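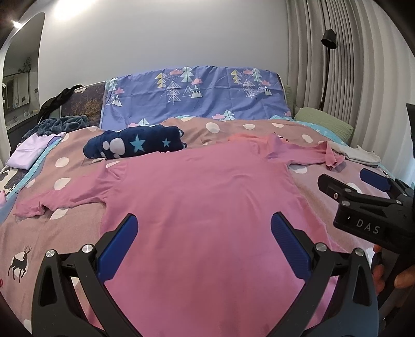

Estier opened its sewing floor to visitors on Saturday, and I took the early train out to see it. The company makes basic knitwear, mostly T-shirts and light sweaters, in a brick building behind the Stikow bus depot. I have bought their shirts for years and wanted to know why the newer ones hang differently. A plain pink short-sleeved T-shirt, laid out flat with the front down, is a good way to look at the cut, and I have started checking mine on the bed like that before I decide what to keep. The polka dot duvet is no help with judging a straight hem, but it is the biggest flat surface I have.

The tour cost $5 and lasted a little over an hour. There were 7 of us in the group. Radosław Krajewska led it. He runs the cutting room and has been with the company since it was still called Szewczyk. He spoke quietly and the machines are loud, so stand near the front if you go.

We started in the fabric store. Rolls of jersey rest there for two days before anyone cuts them, so the knit can relax after being wound tight. Estier skipped this step for a while last year to save time, and Krajewska said the side seams on those shirts twisted after washing. I have two of them at home. They went back to resting the rolls in April.

The cutting room is next. The fabric is laid in long stacks and cut from a paper marker. I asked about the fit and got a straight answer – the shoulder was moved forward and the body made shorter. The old pattern is still on a hook by the door with its number, 1123, written in marker. I would have bought a shirt in that cut on the spot.

Sewing is upstairs. Necklines are the slow part, and each new operator spends weeks on scrap before touching a real one. We were asked not to take photos on this floor because some of the work is for another label, Rendora.

The tour ends in the factory shop. Seconds are $7 each and the sizes are mixed together in bins. Most had a small flaw at the hem or a pulled thread. I bought a gray one and a navy one. The changing room is a curtain in the corner and there was a line for it.

Parking is on the depot side. The café was closed.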